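Stornville Hall — craft room safety check, August

Checked by Yamila Jara. Comments by Vicente Barrientos where marked.

Fire exit clear and door opens fully: yes. The push bar is stiff. VB: oiled, check again next month.

Extension leads: one fail. Outer sheath split near the plug, taken out of use and labelled.

Portable heater: 2 on the inventory, both have current test labels. Keep curtains well away from them when the evenings get cold.

Work tables: legs locked, tops wiped down. Mats lying flat, no curled corners.
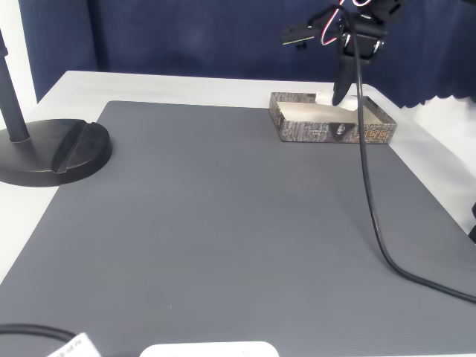
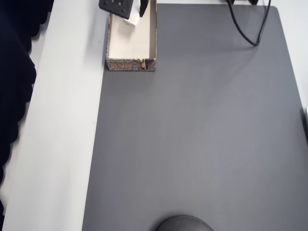
Table with grey mat and open cardboard box

200 words · 1 min read

Cutting tools: the Kukano trimmer has no blade guard. Not to be used until the guard is found or replaced. VB: asked Zúñiga for a price.

First aid box: plasters low, eyewash out of date. Burn dressings fine.

Sink and hot water: runs very hot at the left tap. Warning sign has come off the wall and needs putting back.

Storage: top shelf overloaded. Move the paint tins down to floor level — anything over 7 kg should be there already. VB: done, except the clay.

Lighting: one tube flickering by the store cupboard.

Extinguisher: in place, pin and seal intact, service tag readable.

Outstanding from last time: step stool still missing a rubber foot.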